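Duner's Registration Appeal and What It Means for the Spring Season

The league's disciplinary panel has now published its written reasons in the matter of Duner Rugby Club, and readers who follow this blog will know that I have been waiting for them since November. The decision itself was announced some weeks ago. Duner were docked 3 league points for fielding a player whose transfer from Clistden had not been completed, and their appeal was dismissed. The written reasons run to 72 paragraphs, and they deserve more attention than they have received in the local press.

The facts were largely agreed. Clistden released the player in good faith and signed the release form before the deadline. Duner countersigned the form and submitted it through the league's online system, but the supporting medical declaration was left off. The system accepted the submission and issued a reference number. Duner took the reference number as confirmation of registration and selected the player for the away fixture at Sheehan, which they won by a single score in the closing minutes.

Sheehan raised the query the following morning, as they were entitled to do. I have seen it suggested that the complaint was unsporting. I do not share that view. A club that loses a close match to a side containing an unregistered player has a legitimate interest in having the position examined, and the regulations allow ten days for exactly that purpose.
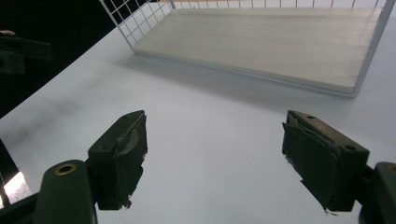
The more difficult question concerns the reference number. Duner argued that any reasonable club secretary would have understood it to mean that the registration was complete. The panel disagreed, pointing to the handbook, which states that a player is registered only when his name appears on the published list. That is a correct reading of the rule. It is also true that the published list was updated late on two occasions last season, and that several clubs, Clistden among them, had fallen into the practice of relying on the reference number alone. The panel acknowledged this in a short passage near the end and then gave it no weight.

In my opinion the sanction was within the range available but toward the upper end of it. When Drotitden committed a comparable breach four seasons ago they received a fine and a suspended deduction, which was never activated. The panel distinguished that case on the ground that the Drotitden player had not left the bench. I find the distinction reasonable as far as it goes. It does not fully account for the gap between a suspended penalty and an immediate one.

The practical effect on the table is considerable. Duner drop from fourth to sixth and lose their place in the promotion group. Sheehan do not receive the points from the match, as the result has been allowed to stand, but they move up one position. Drotitden, who had no part in the dispute, are now fourth and will host the first of the spring fixtures.

As for the player, he has been properly registered since the missing declaration was supplied and is free to appear. He has made no public comment. It should be recorded that the panel found no fault on his part, and the 222 spectators at his first home match after the hearing gave him a generous reception.

The league has said that the wording of the automatic message will be reviewed before the next registration window opens. I would encourage member clubs to send their observations in writing to the league office. The current message reads "Submission received and processed," and the second of those verbs ought to be removed. Clubs should in the meantime check the published list before every fixture and keep a dated copy with the team sheet.

Duner have confirmed that they will not take the matter any further. Their next match is at home to Clistden, with kickoff moved to 2:30 p.m. on account of the light.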